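Bridging course for enrolled nurses: does previous study count towards the theory hours?

Asked in: Nursing and health courses > Entry and credit
Status: answered
Posted 2026-01-01

I hold a two-year diploma in nursing and have been working on a medical ward since I qualified. I want to move up to the full degree without starting again from year one. Condham runs a bridging route that begins each September and places you in the second year of the degree if you complete it. The course page says applicants may claim credit for "prior certificated learning" but gives no limit, and the admissions form has a single box for it.

My diploma transcript shows 2867 hours in total, theory and placement together. It does not split them. The course handbook asks for the two figures separately. Three things I can't work out:

Can I submit the combined total and let them divide it, or will the form be rejected?

Do paid hours on the ward since qualifying count towards placement, or only supervised hours logged as a student?

Does the credit shorten the bridging course, or does it only affect where I join the degree?

I have emailed admissions and had an automatic reply. I work nights, so phoning during office hours is awkward.

3 answers

Answer 1 (accepted)

I went through the same route two years ago from a different college. Taking your points in order.

Do not send the combined total. The form goes to a credit assessor who maps your hours against the module list, and a total with no split can't be mapped. Mine came back with a request for more information and I lost four weeks. Write to the college that awarded the diploma and ask for a module-level transcript. It is a different document from the certificate transcript and you usually have to ask for it by that name. It should list each module with its level, its credit value, taught hours and assessed placement hours.

If the college has closed or merged, the awarding body should hold the record. Prandent took over the files for several of the smaller colleges in our area, and they charge a fee for a search. Check first whether yours is one of them.
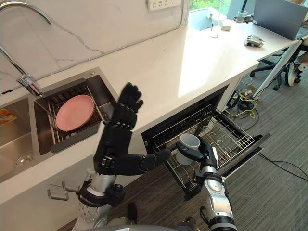 Paid hours do not count as placement hours. The placement requirement is for hours supervised and signed off against set outcomes, with you outside the staffing numbers. Ward experience can still be used, but it goes in as experiential learning, under a separate section, with a portfolio. The portfolio is a fair amount of work: a mapping grid, a reflective account for each outcome claimed, and a signed statement from your manager. I claimed 227 hours that way. I would not attempt it for less than a full module, as part-modules were not accepted in my year.

On the third point, the bridging course is fixed length. Credit is applied to the degree. If the assessor finds a gap in your theory hours, you are given extra units to complete alongside the bridging course, so the credit claim affects your workload in that year even though it doesn't change the dates.

One other thing. There is normally a currency rule, which means learning older than a set number of years has to be supported by evidence of recent practice. Your employment should cover this, but put the employer letter in with the first submission. The upload system is Drakora and it locks the claim once you press submit. Anything added afterwards has to go through the helpdesk.

Answer 2

Agree with most of the above, but check the section on numeracy. When I applied, the maths certificate was treated as an entry requirement and could not be met through credit, whatever the diploma contained. Mine was an older qualification and I had to sit an equivalence test. The test centre was Villa House on the main campus and there were only 19 places per sitting, so book early if you need it.

Also, the module transcript may show notional learning hours, which include private study. The assessor wants taught hours. If the document doesn't say which it is showing, ask the college to confirm in writing before you submit.

Answer 3

just ring them, they are open till 6 on some days I think. my cousin got onto hers with a levels and no diploma so you should be fine

Comment from the original poster on Answer 1

Thank you. I have asked the college for the module-level version and they have quoted ten working days. I will leave the experiential section blank unless the split comes out short on theory. Does the employer letter need to be on headed paper, or is an email from the ward manager enough?

Reply from the author of Answer 1

Headed paper, signed and dated, with your job title, contracted hours and start date. An email was refused in my case.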